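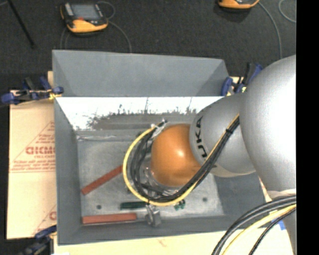

Dachzelt oder Klappdach, was würdet ihr heute nehmen?

Skesen13
Moin zusammen, ich fahre seit letztem Sommer einen langen Kastenwagen und überlege jetzt hin und her. Aufstelldach von Trommont nachrüsten oder ein Hartschalenzelt von Zollum aufs Dach? Wir sind zu zweit plus Hund, meistens nur übers Wochenende weg. Beim Aufstelldach schreckt mich ehrlich gesagt das Sägen am Blech ab ...

waqas_b
Aufstelldach, ganz klar! Ich hab meins jetzt 12 Jahre und würde nie wieder bei Regen eine Leiter hochklettern (und der Hund kommt die sowieso nicht rauf).

Skesen13
Der Hund schläft unten, der will gar nicht hoch :)

Manríquez
Seh ich anders als waqas_b. Das Zelt nimmst du beim nächsten Auto einfach mit, das Dach verkaufst du mit und kriegst kaum was dafür. Außerdem passt du mit dem Zeltgestell im Alltag noch in die meisten Parkhäuser, wenn du es im Winter abbaust.

waqas_b
Zitat von Manríquez: "kriegst kaum was dafür"
Stimmt doch nicht, schau mal, was Busse mit Dach gebraucht kosten. Und abbauen allein? Viel Spaß, meins wog damals einiges über 60 Kilo.

Manríquez
Allein macht das ja auch keiner. Zwei Leute, Flaschenzug in der Garage, fertig.

G. Jemal
Ich hatte beides. Im Februar an der Küste war der Zeltbalg vom Aufstelldach übel laut, da haben wir nach 2 Nächten unten gepennt. Im Dachzelt war's aber auch nicht besser, nur kälter. Frag vorher unbedingt nach der Eintragung und der zulässigen Dachlast!

Skesen13
Danke euch! Dachlast muss ich nachschauen. Getachew, welche Matratze hattest du oben drin?

G. Jemal
Die originale, und die war mir zu dünn. Hab dann eine Unterlage mit einigen 12 Millimetern Gewebe gegen Kondenswasser druntergelegt, seitdem ist Ruhe.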